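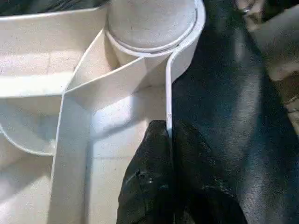
Kalevi Kuusisto wrote in to ask whether the Jemalach soft fingers are worth it if all you want is a decent pile of practice examples, and my long answer is yes, with a grumble or two (sorry, Kalevi, you know how I get!).

I've had the kit since October and I've saved 223 demonstrations with it so far, nearly all of them gripping thin walls and rims, the sort of thing our old hard fingers kept skidding off. The wrist camera sits close in, so the learner gets a lovely near view of the contact, though you do lose the wider surroundings. I'd add a second camera up high if you can.

My grumbles: the recording software makes you name every single take by hand, and the cable is too short for my bench. Throw out your first 7 takes, too, while your hands get used to it. Mine were dreadful! I'd still buy it again, and I've already told Narnside to keep a spare pair of fingers for me.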